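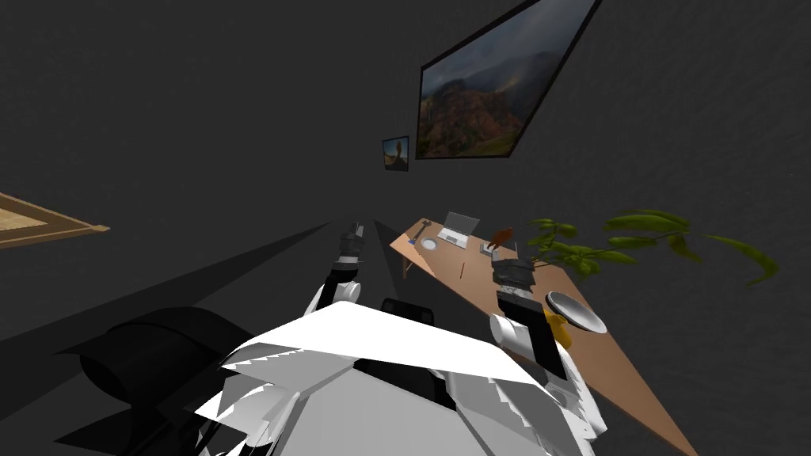
Home | Archive | Watches | About me

Filed under: Ticking Things

My uncle left me a Closivano, a dress watch from a maker so obscure that the only collector I've found who has heard of it is Folke Strömberg, and he has two and wants to be rid of both. It gains 17 seconds a day. I've decided to call this enthusiasm.

I took it to Kazimiera Sobczak for a service. She put it on her timing machine, sighed through her nose and quoted me 310 dollars, on a watch worth some 60. A new strap would be extra. I said I'd think about it, then paid before I reached the door - sentiment is expensive, and she takes cards.

It won't be ready until August. Until then I'm wearing a plastic digital thing from the drugstore that keeps perfect time and beeps on the hour, including during my niece's recital. I can't find the setting that stops it.

Last updated 18th April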